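aner-bench: equipment plan and data card

What's in this folder: the equipment plan for the Aner fruit basket bench, the parts list we priced it from, and a short card for the recordings the plan leans on. If you're thinking of setting up a bench of your own, please steal all of it. We had a great time putting it together and would love to see other versions.

Contents
plan.txt - what we want to buy and in which order
parts.csv - one line per part, with supplier, price and lead time
card.txt - the recordings, same text as the last section of this file
quotes/ - scanned quotes, names of sales staff removed

The task is picking fruit out of a wire basket and putting it back. It sounds tiny and it's a wonderful test for grippers. Round things roll, a banana gets in the way of everything, and the basket wires are right where the fingers want to go.
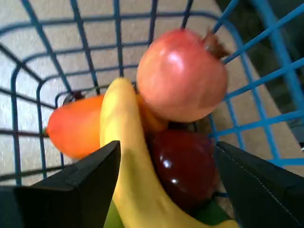 Galtuvden, 18th August

This is the second draft of the plan. The first one spent nearly the whole budget on arms and left the fingers for later, and we've turned that upside down. Fingers and finger coverings now come first. They wear, they get swapped all the time, and a different tip changes the results more than anything else we've tried. It's also the cheapest line in the file, so we get to play with it straight away!

Budget for the first round is $3000, set aside for everything except arms. Order of purchase:

1. Finger sets, at least 2 shapes, with spare screws
2. Covering material for the tips
3. Baskets and fruit (buy spare baskets, the same model may be gone by January)
4. Cable ties, sleeves and longer power leads
5. Lamps, if there's money left

Kamonchanok Nilsuwan did the pricing and looks after parts.csv. Prices include tax and shipping. Where two suppliers were close she chose the one that answered emails, and I think that's the best decision in the whole plan.

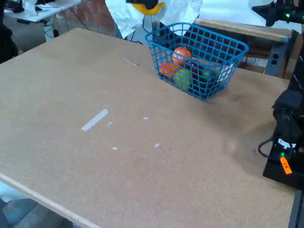
Measure your table before you order anything with a base. The reach figures in a catalogue are for an arm with nothing in its way, and a clamp, a plug and a loop of cable all want their own bit of room. We drew ours out on paper at full size and moved the pieces around, which was a lovely afternoon's work and saved us from ordering a stand that was 23 cm too wide.

Power deserves its own line too. Count every plug, including chargers, then look at where your outlets are. Hostent quoted us for a new circuit and we've parked that quote for the second round.

Still open:
- Lease or buy for the next pair of arms. Aguirre will do either, and the lease includes repairs. I lean towards the lease, Kamonchanok towards buying.
- Whether real fruit gets a budget line. It bruises and it has to be replaced, but the colour and feel are so good to work with.
- Storage. The raw recordings grow faster than we planned for.

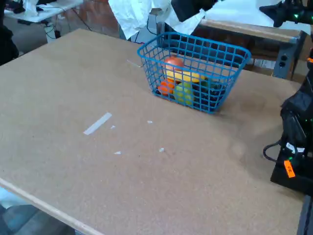

Spares are where I'd ask people to be generous. A cable costs very little next to a week of waiting for one, and the same goes for fuses and mounting bolts. Put them in the first order while shipping is already being paid.

Card
Recordings: 100 sessions, basket task only
Views: close view at the gripper, wide view of the table
Used for: choosing fingers, checking reach, working out layout
Not suited to: judging cycle times, many sessions were paused by hand
Labels: fruit type and basket position, no grasp scores yet
Known gaps: the lighting hardly varies, and there is one basket colour

Corrections to parts.csv are very welcome. Put the part number in the subject line and attach the quote if you've got one.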